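Courier switches to woven plastic bags, but the savings are hard to pin down

December 24, 2024 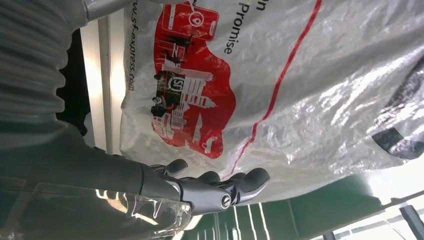
A white woven-plastic courier bag.

Trernham, the regional parcel carrier, says it has moved most of its small-shop customers off cardboard cartons and onto woven plastic bags in time for the Christmas rush. The company calls the change a win for everyone. Shopkeepers who have been using the bags since February are less sure.

The bags come from Herell, a packaging wholesaler, in bundles of 300. They are thin, white and partly see-through, and they crease as soon as they are handled. Trernham's announcement says they take up less room in a van than a carton of the same capacity and weigh a fraction as much. That much is easy to believe. A bag with two jumpers in it is a smaller thing than a box with two jumpers and a lot of air.

The harder claim is the one about waste. Trernham says the bags can be used "again and again", but its own terms tell customers to put a fresh bag on every consignment, and there is no return scheme. Asked how many bags had come back for a second trip, the company said it did not keep that figure. It also declined to say what share of its depots would take used bags for recycling. A list on its website names 17 drop-off points, and two of those were closed when we called.

Then there is the matter of labels. Several shops in Brudach told us that address labels lift at the corners on a wrinkled surface and that barcodes do not always scan the first time. Trernham's advice is to smooth the bag flat before sticking the label down, and to keep the label clear of the seam. Fair enough - though anyone who has tried to flatten a full bag of shoes will have a view on that.

Price is another sore point. Shops on the old carton plan paid nothing extra for packaging. The bags are billed separately, at 23 cents each, and the fuel savings Trernham talks up have not shown up in its parcel rates.

Pfeiffer, a rival carrier, is sticking with cartons for now and says it will look at the question again after the holidays. Trernham says 111 shops have signed up to the bags so far. It would not say how many had asked to go back.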